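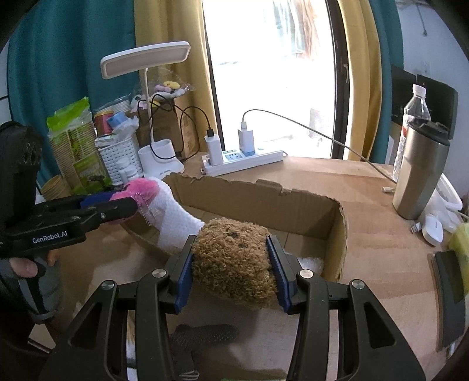 Salulport toy library gets its Saturday hours back, sort of

By Marit Engebretsen

I'll admit I'd half given up on this one. When the toy library on Whitlock Street cut its opening times back last winter, I figured we'd seen the start of a slow goodbye. So I was pretty chuffed to get an email this week saying the doors will be open for 3 extra mornings a month from April, starting at 9.30 and going through to noon.

If you've never been in, it's the low cream building behind the Prevham bakery, with the bike racks out the front that always have one lonely scooter chained to them. You pay a yearly fee, you take home a bag of toys, you bring them back and swap them for other ones. My two went through the train set phase, the dinosaur phase and a very long marble run phase without me having to buy or store any of it, and if you could see the size of our hall cupboard you'd know what a favour that was.

There are 4000 items on the shelves now, counting the jigsaws (I asked if anyone checks the jigsaws for missing pieces and got a look). The soft toys are the newest section. For years the library wouldn't lend them out at all, on account of the washing, but a second-hand dryer arrived from the old Drorurau motel when it closed and that changed everyone's minds. Soft toys go out for a fortnight like everything else and get washed when they come back. Please don't wash them yourself first! A few have come home smelling very strongly of lavender.

The longer hours come down to money, as you'd expect. The council grant covers the rent and the power and not a lot more, and the winter cutback happened when the part-time desk job ran out of funding. The sausage sizzle and the trivia night between them brought in enough to pay for the desk again until spring. After that it depends on memberships. There were 23 new families signed up over summer, mostly from the new estate out past the Prevham turnoff, and the library is after almost 70 more to keep the extra mornings going all year.

That sounds like a lot to me, but then I stood in the queue last month behind a bloke with a ride-on tractor under one arm and a toddler under the other, and there were four families behind me, so maybe it isn't.

A couple of other changes while I'm at it. Late fees are gone -- you just can't borrow anything new until the overdue things are back. Party packs (the parachute, the skittles, the big bubble machine) now need to be booked a week ahead, and the deposit has gone up a bit. The returns box by the side door is for small things only, and puzzles should be handed in at the desk so the bag doesn't split.

Grandparents can join on their own card now too, which my mum has been asking about since forever. She's already got her eye on the wooden farm.

Membership forms are at the desk or at the Salulport post office. Bring something with your address on it, and a sturdy bag.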